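Workshop notebook, August 2023
Infant feeding handouts, second round

Back at the Brarnville room after two weeks of mostly email, and I want to get this down while it's still fresh in my head. We are rewriting the starting solids booklet, the one for parents of babies coming up on six months, and I have to say I feel a lot more cheerful about it than I did in the spring. The old version was 2,027 words. I counted it twice because I couldn't believe we had been handing that to people who sleep four hours a night! The target for the new one is 600 words for the main text, plus the little chart in the back, which I'm not counting and will defend to anyone who asks.

What I did first was read the old booklet out loud from start to finish, slowly, the way I'd read it to a tired friend at the kitchen table. It took forever. The part on signs of readiness (sitting with a bit of support, good head control, reaching for your food, not pushing everything back out with the tongue) was buried on page five, after a long stretch on equipment. Parents ask about readiness before anything else, so it goes on page one now. The bowls and bibs can wait.

Iron is the section I fussed over the most. The draft we got back from Sumton had a nice warm paragraph on it, but you could read the whole thing and still not know what to put on the spoon. I've rewritten it around actual foods: soft shredded meat, well-mashed beans and lentils, iron-fortified baby cereal, egg cooked all the way through. Then one line about serving something with vitamin C alongside. I took out the word "bioavailability," which I'm fond of, and I did feel a small pang.
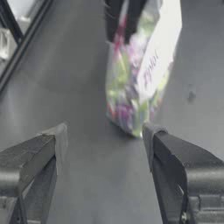 The allergen page still isn't right, and I don't want to rush it. The Sumton group wanted a day-by-day schedule and the Greenberg group wanted almost nothing, just a sentence sending people to their doctor. I think parents need more than a sentence and less than a timetable. My version says to bring in the common allergens one at a time, in small amounts, early in the day when you'll be around to keep an eye on things, and to keep offering them once they've gone down fine. Thinned smooth peanut butter stirred into cereal is in there, with a firm note that whole nuts and thick spoonfuls are a choking risk. Babies with bad eczema or a known egg allergy get their own box telling the family to talk to the doctor before peanut comes anywhere near the high chair. I want that box up high on the page, with plenty of white space.

Gagging versus choking: kept, shortened, and moved next to the finger foods. I still get a little lump in my throat reading the comments from the Greenberg sessions, where so many parents said gagging was the thing that scared them off finger foods altogether. So the tone there has to be kind. Gagging is noisy and common, choking can be silent and needs help right away, and everybody who feeds the baby ought to take an infant first aid class. The cutting guide stays as it was (grapes in quarters, lengthwise; no popcorn; carrots cooked until they squash between two fingers).

Milk. One reader wrote in the margin "but do I stop nursing??" and I'm grateful for it, whoever it was. The old text never came right out and said that breast milk or formula carries on as the main food through most of the first year, with solids growing bit by bit alongside. It says so now, in the second paragraph. Cow's milk as a drink waits until twelve months, though a little in cooking is fine. No honey before twelve months either, and that includes honey baked into things, which the old booklet skipped.

Layout is being done in Zimalum again. The template still squeezes the chart if the page margins are touched, so please don't touch the page margins. I've saved a clean copy under the solids folder.

Print run: 2,000 for the first batch. Of those, 128 go to the Greenberg parent groups ahead of everyone else so we can hear what's confusing before the rest are folded.

Still to do:
Allergen page, third try
Ask Sumton for their Spanish glossary, the newer one
Check the chart prints readably in black and white
Decide on water in an open cup, one line or two
Review of the whole booklet in December, and put it on the wall calendar this time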